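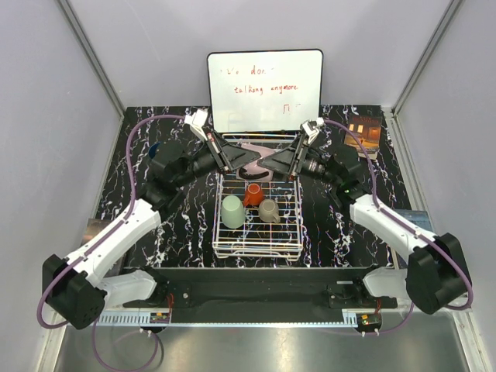
Station 2, rack task, both arms over the wire rack. Three cups upside down, pink item at the far end.

Thursday, August. Kanau cell, bimanual set.

Continuing the rack episodes. Running total for this task family is 1,287 accepted at the start of the day. The target agreed with Trajkovski is 2,572 across all rack and cup variants, so we are about halfway, though the easy half. The remaining variants are mostly the flat soft items and the mixed layouts, which take longer to reset and get rejected more often.

Morning block, started 09:20. Homed both arms, checked gripper zero. Left was reading slightly open when fully closed, same as last week. Re-zeroed twice and it held. Logged as a recurring fault. If it comes back a third time I want the finger mount taken off and looked at before we record anything else on that side.

Layout rules for this block, copied here so that whoever takes the evening shift uses the same ones:

Mugs and cup go on the rack base up. Handle direction is free, do not line them up.
Flat item goes on the far half of the rack. Vary the angle between episodes.
Books stay on the surface but may be moved between episodes. At least one should be partly hidden by an arm at the start pose.
Do not wipe the whiteboard. The old writing is useful clutter and we have it in enough episodes now that a clean board would show up as a step change in the data.

Episode cap is 60 seconds. Anything that reaches the cap is kept but tagged as incomplete. I had been deleting these and should not have been - Clamasard's training side want them for the failure classifier.

Main difficulty today is the handover region. With both grippers working above the far half of the rack the fingertips come very close, and the operator tends to slow down and hover. The hover then ends up in the demonstration. On replay, the pauses are long enough that the policy will probably learn to stop there. Tried two things. First, asked the operator to commit to one leading arm per episode and keep the other still until the first has finished its approach. Pauses got shorter. Second, raised the start pose slightly on both sides. No clear effect, so put it back.

Cable check at lunch. The purple cables need enough slack to reach full extension without pulling on the wrist, but the low loop on the left should not be allowed to grow. Re-tied it after the break. Right side left as it was.

Dropped frames: two episodes before lunch, none after the recorder was restarted. Both discarded. Disk on the recording machine is filling faster than expected and the nightly copy to Bamton did not finish. Restarted it by hand at 14:10. Do not clear anything locally until the checksums match.

Labels: "place" and "release" are still being used for the same event by different operators. From now on "place" is first contact with the rack and "release" is gripper open. Roughly 1,000 of the older episodes will need going over for this. A script can catch most of them from the gripper signal, the rest by hand.

To do
- left gripper zero, check again at first homing
- relabel script, try it on one day's episodes first
- second flat item, different stiffness
- ask Clamasard whether incomplete episodes count towards the total
- confirm Bamton copy

Stopped 17:35, arms parked, power off at the base.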